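Open day at Casstead drew a crowd

I got to the Casstead open day on June 4, 2023, and wow, the robot corner was packed! Shiyu Tang ran the simulator and let us visitors try the controls (I was terrible at it).

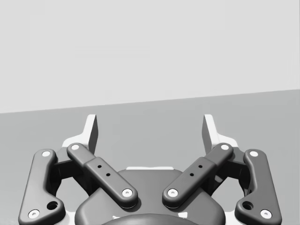
The simulated gripper, fingers apart, facing a plain gray wall.

My favorite bit was the soup can. Faraji Mfaume told us the team has done 900 practice runs on the computer this year and wants to hit 1,000 by October – all with a can you can't even eat!

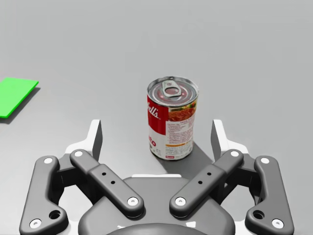

Casstead Robotics Club | News

My son asked Faraji why the table had a green pad on it and got a really patient answer. We stayed for 3 demos and then went for lemonade. The next open day is in October, and sign-up is at the front desk.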